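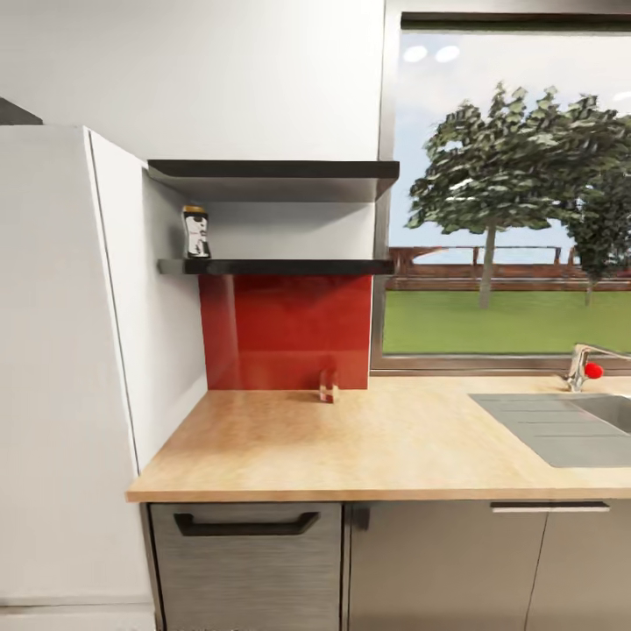 Fridge hums loudly at night, is it the fridge or is it me?

Asked in Kitchens and Appliances. 2 answers. Viewed 243 times.

We moved to Tredlow in March and the kitchen came with a tall fridge that the previous owners described as "whisper quiet". I can only assume they communicated by shouting. During the day I don't notice it much. From midnight onwards it produces a low steady drone which travels along the floor, up the bedroom wall and into my pillow. It goes on for twenty minutes or so, stops with a clunk, and then I lie there waiting for it to start again, so in a sense the quiet bits are worse.

Things I have tried:
Pushing it. It stopped for as long as I was pushing.
Folded cardboard under one front foot. Changed the note slightly. I think it went up a semitone.
Taking everything off the top of it.
Earplugs. I can still feel it.

The food is cold and the freezer freezes, so as a fridge I have no complaints. The floor is floating boards over something hollow. My other half says it is a perfectly normal noise and I should stop getting up to listen to it. Do I need an engineer, or a new fridge, or a new bedroom?

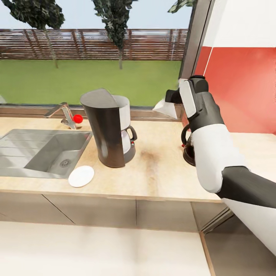
Picture credit: Siltuslow Home Library

Answer 1 (marked helpful by the asker)

You have told us about the floor last and it should have been first. A compressor is a motor on rubber feet, and a hollow floor is more or less the body of a guitar. Your fridge may be no louder than anybody else's. You've just got it plugged into an amplifier.

Take the cardboard out. Put a spirit level on top of the fridge, side to side and then front to back. The front wants to be a touch higher so the door swings shut by itself. Most tall fridges have feet that screw up and down, sometimes hidden behind a kick strip that pulls off and then never goes back on properly. Get someone to lean the fridge back an inch while you turn them, it saves the knuckles and most of the swearing.

Next, the back. Switch it off at the wall and pull it out. Check that it isn't touching the wall or the skirting, and that no pipe is resting against another pipe. Mine had a loose drip tray that buzzed for two years. I fixed it with a blob of putty and was insufferable for a week. Hoover the dust off while you are there, and leave the gap the manual asks for when you push it back in.

If it still drones, get anti-vibration pads, the thick rubber ones sold for washing machines. One under each foot, and then you have to level it all over again, sorry. I paid 24 for a set at the hardware place in Ruawai and they knocked most of it out. You'll still hear the clunk. That's the compressor stopping and they all do it.

Answer 2

just get a new one, life is too short. we got the big Wollurano with the ice thing, 1800 but you cannot hear it at all. well you can hear the ice. it drops at 3am and the dog goes mental

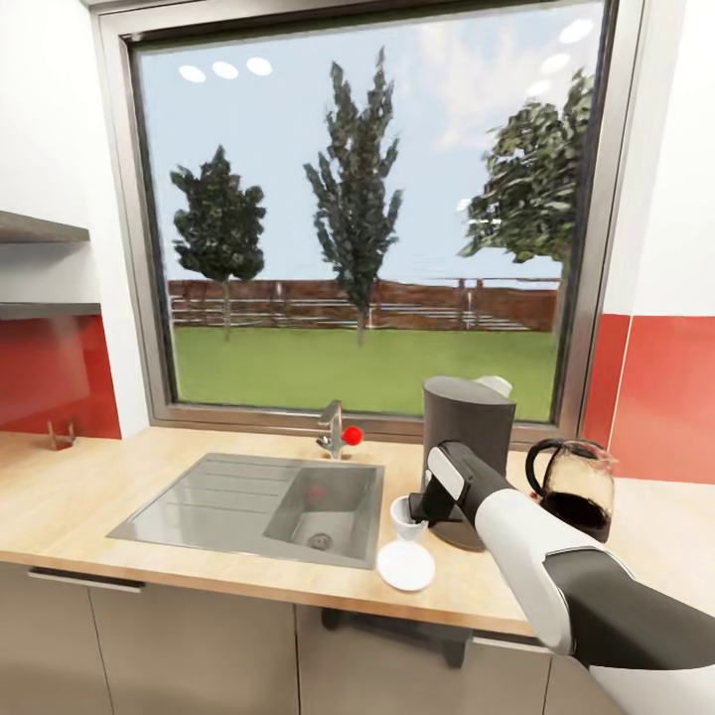
Window side of the kitchen, trees and fence beyond.

Comment from the asker

Thanks both. Level checked, and it was leaning to the left like a man at a bus stop. Feet wound up, cardboard in the recycling. There was also a wooden spoon down the back which I am fairly sure belongs to the previous owners, and which was wedged against the pipework. The drone is down by half. I can now hear the boiler.

Pads are on order. Not buying the ice one.

Reply from Answer 1

The spoon would do it. For the boiler start a new question, and put the floor in the first line this time.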